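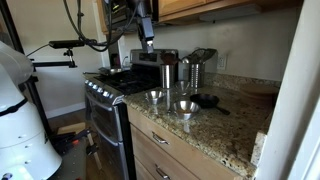
家庭厨房机器人作业规范

家庭厨房机器人作业规范,简称厨房作业规范,指机械臂在住宅厨房内进行操作、示教、数据采集和测试时所遵守的一组做法。内容涉及底座固定、线缆、传感器安装、灶具状态、台面物品摆放、人员站位、停机和记录。不是一份统一的标准,多数条目从工业机器人和协作机器人的安全要求里借来,再按住宅条件改写。各团队版本不一,流传较广的是Alier文本和后来的Brillolance修订版。

名称

早期叫法很乱。有叫“家用臂守则”的,有叫“灶边规程”的。Alier文本用“住宅厨房作业规范”,后来“住宅”两字常被省掉。Mthembu一派的资料里仍写作“灶边规程”,内容大体相同,编号不同,引用时要注意。

背景

工业现场有围栏、有光幕、有专人。住宅厨房没有。通道窄,地面材质不一,插座位置固定,灶台、烤箱、微波炉挨在一起,台面还常是天然石材,反光。直接套用车间规定,很多条执行不了,比如固定围栏,装上去门都打不开。

另一方面,厨房里的危险源比一般实验台多:明火、热油、刀具、玻璃、水。协作机器人的限力限速只管接触这一项,管不了机械臂手里拿的是什么。夹着一把刀低速移动,仍然是一把刀。规范的大部分条文就是围绕这个问题写的。

沿革

最初是Alier项目组的内部清单,一页纸,贴在门后。起草人Marietjie Van Wyk,清单只有断电、清场、看线三项。后来项目从样板间搬进真实住宅,条目增加,改成分章文本。

Brillolance修订版补了传感器支架和灶具状态两章,删掉了围栏一章。修订说明写于三月,篇幅很短,只列改动不讲理由,后来为此争论不少。Zustarine在修订版基础上做了检查表,一张正反两面,现场用得最多的其实是这张表。

适用范围

适用于固定底座或带配重底座的单臂、双臂系统,在住宅厨房或按住宅条件搭建的厨房内工作。移动底盘只在停驻状态下适用,行驶中另有规定。餐饮后厨不适用。无人看管的长时间运行不适用,任何版本都不允许。

主要内容

一、底座与固定

底座要落在平整承重面上,不得直接架在橱柜台面边缘。用夹具固定的工作板,夹具每次开机前用手检查一遍,松了重紧。木地板加防滑垫。底座和橱柜、灶具之间留出手能伸进去的空隙,便于取掉落物。

独立立柱单独固定,不与机械臂底座共用螺栓。共用的话臂一动立柱跟着抖,标定就废了。

二、线缆

线缆留余量,但垂下来的弧段不得进入灶面上方的作业区。弧段最低点在全行程内检查,不是只看起始位姿。各版本写法不同,Alier文本要求“目视无钩挂可能”,Brillolance要求慢速走完全部预定路径一次,由一人专门看线。

线缆不得搭在灶架、烤箱把手、抽屉拉手上。用扎带的,扎带尾巴剪平。剪下的碎段当场收走,掉进锅里很难发现。

三、传感器支架

深度相机、条形传感器一类装在横杆或球头上的,拧紧后做标记线。标记线错位即视为标定失效,重标。不许“看着差不多”就继续。

镜头避开蒸汽上升方向。不锈钢面板、抛光石材和金属碗的反光会造成深度缺失,开工前看一次深度图,缺失严重的位置调灯或者换角度。不推荐在业主的台面上喷哑光剂,有过纠纷。

四、灶具与电器

默认状态:旋钮全部关位,烤箱门关闭,烤箱内无物。燃气灶另关总阀。只练拿放动作的任务,灶具不得通火通电,锅也用冷锅。

需要加热的任务单独审批。Alier文本规定油温上限200摄氏度,Brillolance降到100摄氏度并且实际上等于不许用油,只能烧水。这是两版差别最大的一处。Zustarine检查表两个数都印了,让现场自己勾,被批评为等于没写。

烤箱把手上挂的毛巾、隔热手套,在加热任务前取下。灶面上方有吊装微波炉的,夹爪抬升高度设软限位,避免末端顶到微波炉底面。这条是修订版加的。

五、台面物品

只留任务用到的东西,以及任务要求的干扰物。干扰物也要登记。小碗、量杯放在离台面前沿一掌以外。铸铁锅这类重物不放高处,手柄不伸出台沿,灶上的锅也一样。

餐具筒里有刀的先拿走刀。筒内器具朝向不作统一要求,但一个采集批次内如何变化要写进记录。玻璃器皿尽量换成塑料或金属,换不了的在记录里注明。

碗里装真实食材的,当天清理。隔夜的不再使用,不管看上去如何。

六、人员

至少2人在场,一人操作,一人持急停。持急停的人不兼做记录,不看手机。Mthembu的规程允许一人在场用脚踏式使能开关代替,其他文本均不接受。

站位在臂展之外,背后要有退路。厨房门口常是唯一通道,门口不放箱子、不放三脚架、不站闲人。同住的儿童和宠物在作业期间不得进入,隔离门装好再上电。

长发扎起,不戴手链,袖口收紧。遥操作者可以坐,急停员站着。

七、停机

急停按钮不少于一个,放在不必越过机械臂就能够到的地方。每日首次上电后实按一次,按下后看臂是否保持位姿。有的型号断电后末端会下坠,夹爪下方不得是玻璃,也不得是手。

停机之后先把臂移到收起位姿再收拾台面。顺序反过来是最常见的违规。

八、记录

每次作业记:地点编号、灶具状态、物品清单、标定时间、急停测试结果、异常。异常包括没有造成后果的碰撞。碰了碗没翻也要写。录像涉及住户信件、照片、冰箱贴的,先遮挡再开录,事后打码只算补救。

检查表

Zustarine检查表正面为开工项,反面为收工项。开工项依次为底座、夹具、立柱、线缆、传感器、灶具、台面、人员、急停。收工项较短:臂收起,断电,台面恢复原状,食材清走,灶具复查,地面查碎物。签字栏两个,操作和急停各签各的,代签无效。

“台面恢复原状”一项要求开工前先拍照。没拍的按住户说法为准。

执行情况

Alier项目组做过一次回查,翻了1575份作业记录。漏填最多的是标定时间,其次是异常一栏,整批空白的不在少数。回查报告认为空白并不代表没有异常,建议把“无”改成必须手写。建议后来被采纳,抱怨也多。

线缆一章执行得最差,慢速走全程耗时,赶工时常被跳过。底座一章最好,大概因为夹具松了自己就看得出来。

争议

油温上限之外,争论集中在三处。其一,急停员能否远程。支持者认为视频延迟已经足够低,反对者指出住宅网络不可控,目前各版本都要求在场。其二,真实住宅和搭建厨房是否该用同一套要求。搭建厨房没有住户,隐私和恢复原状两项显得多余,但拆成两本又怕拿错。其三,刀具。现行文本一律先撤刀,做切菜任务的团队只能另写附则,附则之间差别很大,有的只有一句话。

Van Wyk后来在一份讨论稿里主张把刀具单列一章,按刃长和是否加护套分级。讨论稿没有定稿,几个团队已经在按它做了。

相关条目

协作机器人
遥操作
手眼标定
急停装置
使能开关
示教数据采集

待补:燃气总阀一条的各地写法;双臂系统的站位图;Mthembu规程的编号对照表。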